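Gripper comparison, progress report for March
Prepared for the Rivness program office

Work since the last report has gone into the side-by-side trial of the two candidate grippers, the Sketeck suction unit and the Clillico two-finger unit. The trial is on schedule. We have enough data to make a first recommendation on the suction unit, and we are asking for a short extension on the fingers.

Setup

Both units are tested on the same KUKA arm, over the same gray bin, with the same software. The object set is a mix of household items and hand tools, among them a soda can, a plastic cup, a toy shovel and a screwdriver. Objects go into the front compartment and are rearranged by hand before each run. The wall between the compartments stays in place for the whole trial.

Results so far

We logged 209 pick attempts with the suction unit, and 153 of them ended with the object held through the full lift. Most of the failures were on thin or narrow objects, where the cup could not seal. Screwdriver shafts and sticks were the worst. The toy shovel was easy as long as the blade lay flat. Runs with the Clillico fingers started later in the month and are not far enough along to report a rate.
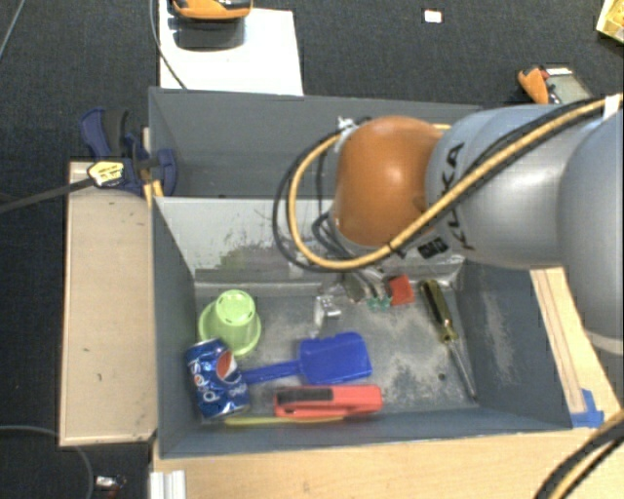

Jayasinghe, reading a draft of this report, objected that the success rate mixes two kinds of failure and should be split before anyone compares it with the fingers. A missed seal is a gripper problem, but a pick that never starts because the planner stays clear of the bin wall would fail with any tool. We agree. The logs already carry a reason code, and the split will be in the next report.

Problems

Hose and cable routing took more time than planned. The loop at the wrist has to be long enough for full rotation and short enough to stay off the divider. We retaped it 4 times before settling on the current length. Changing from one gripper to the other still takes most of a morning, so we now run one unit for a full week before swapping.

Spending

Parts are under budget. Lab hours are over, mainly from the routing work.

Next period

Finish the finger runs on the full object set. Repeat the narrow-object runs with the smaller Sketeck cup, which is on order. We request 2 more weeks of arm time in April to cover both. No additional money is needed for this.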